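News > Plant & Equipment > Automation

Penska sets its robot budget, and the bench comes first

Filed under: Shop floor, Spending plans
4 min read

Penska, the packaging supplier, has settled on a plan for its first robot arms, and it's a refreshingly down-to-earth one. The company will start with two arms at its Wirkska plant in July, run them on small pick-and-place jobs, and hold off on anything bigger until the numbers from those two stations are in.

What makes the plan fun to read (yes, a budget can be fun to read) is where the money goes. The arms are the largest line, as you'd expect, but close behind them come the things that usually get squeezed in at the last minute: spare fingertips, cables, tables, guarding, and the hours it takes to teach a job and check it. Penska has set aside 20 percent of the whole budget for these, and the plant has already drawn up a shopping list with 49 items on it. The cheapest is a box of colored tape. The longest argument was over table legs.

The first job is handling short, wide, round parts, picked up one at a time and set down in a marked area. It sounds simple, and that's the appeal. A part like that can be bought in any quantity, it costs next to nothing if it gets dropped, and everyone on the shift can tell at a glance when it has been placed badly. The plan calls for runs of 100 picks at each station, with the layout shifted a little between runs. Once both stations can get through a full run without a person stepping in, the plant moves on to mixed parts.

Two bidders are still in the mix. Ako offers the arm, the gripper and a year of service as one price, which the purchasing team likes for its tidiness. Khurana sells the pieces separately and lets the plant choose its own gripper. That takes more planning up front, but it also means a worn finger can be swapped on the spot from a drawer of spares. Both quotes are good through the end of the month, and the plant expects to pick one on Friday.

There's a strong case for either, and it's a pleasure to see a buyer get this far into the details before signing. The team asked each bidder the same plain questions. How long does a tip last? Who pays for shipping on a repair? Can a night-shift operator restart a stopped job without calling anyone? The answers are going straight into the cost sheet, next to the purchase price.

The work area is getting the same care. Table surfaces will be plain and matte to keep glare down, and zones will be marked with tape for now — paint and fixed nests can wait until the layout has stopped moving. Lighting has its own line too, after an early walk-through showed how much a shadow can change the look of a tabletop from one hour to the next. Penska has put down $2000 per station for lamps and mounts, and any of it left over goes to spare grippers.

Operators get paid training time before the arms go live, and that comes out of the project budget, so no department has to give up its own hours. That's a great call, and one we'd love to see more plants make! The people who will run these stations have also been asked to mark up the floor plan, and several of their changes are already in it, including a wider aisle and a lower shelf for parts bins.

At the bench, things are down to gray surface, blue tape and a cream-colored round piece between two black fingertips.
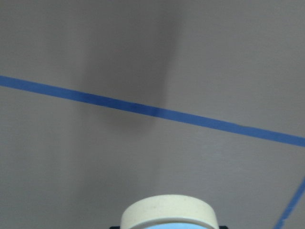 What happens next

The order should go out soon after Friday's decision, with tables and lighting bought first so the stations are ready when the arms arrive. A second round of spending is penciled in, but only as a single line with no figure beside it. Wirkska will share its run results with Penska's other sites, and they'll use the same cost sheet for their own requests.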